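Sorting the household recycling stream, part two: the glass problem

Last March I started weighing what leaves our place in the yellow-lid bin. The scale is a hanging luggage type, good to the nearest 50 grams, and the bin is weighed full and then again after the truck has been. Several readers asked for the glass numbers separately, so they follow.

Glass is the heaviest thing we put out and the least useful once it breaks. In a mixed collection it goes into the truck with paper and cardboard and gets compacted. Fines end up embedded in the fibre, and a paper mill will mark down or reject a bale on that basis. The glass itself comes out in pieces too small for colour sorting, and most of that fraction goes to road base or sand replacement. Both are legitimate uses, but neither makes another jar.

Norncombe council moved to a separate glass crate in two suburbs as a trial. We are in Ponside, just outside the boundary, so I have been taking ours to the drop-off point behind the Dabbas hardware store. It has three slots: clear, green and brown. Lids come off. Labels can stay on. Drinking glasses, ovenware and window glass are excluded on account of their different melting points, and one Pyrex dish is enough to spoil a fair quantity of cullet.
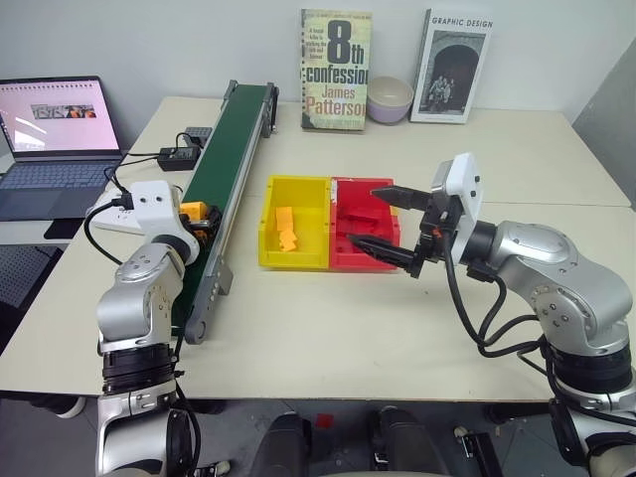 The tally for the period is 447 items. I logged them by colour and by original contents, and clear jars were well ahead of everything else. Pasta sauce accounts for a good share of that. Brown was mostly vinegar and cough mixture, as we buy beer in cans.

Separating at home costs very little time. I keep a crate under the laundry trough and empty it when it is full, which takes 11 minutes including the walk. Rinsing is the only real overhead. A cold swirl is sufficient for most jars; peanut butter needs a scrape first. I no longer bother with the dishwasher, having measured no difference in what the depot will accept.

Annapurna Reddy wrote to ask whether the container deposit scheme makes this redundant. It covers only some of the stream. Wine bottles and food jars are outside the scheme in our area, and by weight those were almost 8 kilograms in every 10 of our glass.

Khalil Khoury asked about blue glass. The depot sign says green slot. I rang to check and was told the same.

Corrections to part one: the cardboard figure for the second fortnight was entered twice, and the table has been updated. The steel figure included an aerosol can that should have been listed on its own line.

Part three will cover soft plastics, once I have a working method for weighing them.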